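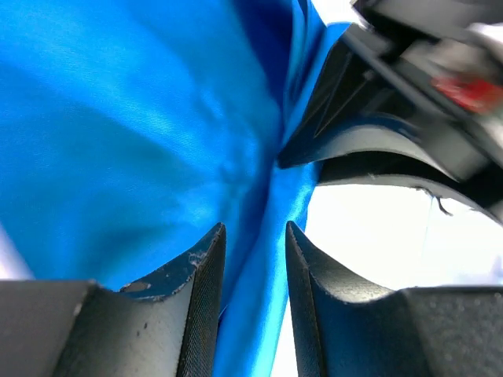

Bright blue satin, creased and bunched in folds.

How to fold and store satin without setting creases

Satin shows every fold. A cotton sheet can be pushed into a drawer and shaken out later, but a satin tablecloth or a length of dress fabric comes out with lines across it, and on a strong color like blue the lines look darker than the cloth around them. The method below works for flat pieces up to the size of a double sheet.

What you need

A clean table or bed, larger than half the piece
Acid-free tissue paper
A cardboard tube, if you plan to roll
A pillowcase or cotton bag
An iron with a low setting and a pressing cloth

Step 1. Check your hands and the table

Rough skin, rings and chipped table edges all catch satin and pull threads. Take off your rings, and put a cotton sheet over the table if the surface is old.

Step 2. Take out the twists

Find two corners on the same side and hold them apart. Let the rest hang for a minute, then lay it down shiny side up. Work from the middle outward with flat palms. If there is a twist running through the cloth, lift the nearest edge and let it turn over by its own weight. Pulling from both ends only tightens it.

Step 3. Press if you need to

Turn the piece shiny side down. Use the lowest heat, no steam, and keep the pressing cloth between the iron and the satin. Test a corner first. Polyester satin marks easily under a hot iron, and silk can water-spot. Let the cloth cool for 20 minutes before you fold it.

Step 4. Fold over tissue

Lay a loose roll of tissue where the first fold will go and bring the fabric over it. Do the same at each fold after that. Keep to 3 folds if the shelf allows it – fewer is better. Do not run your hand along the fold to flatten it.

Rolling instead

For anything longer than the shelf, roll it. Cover the tube with tissue, line up one short edge, and roll with the shiny side out. Tie it loosely with cotton tape.

Storing

Slide the piece into the pillowcase and put it on top of the pile, never under blankets. Plastic bags hold moisture, so leave those for short trips. Refold along different lines a few times a year. I do mine in February, along with the winter linens.

Zodwa Moodley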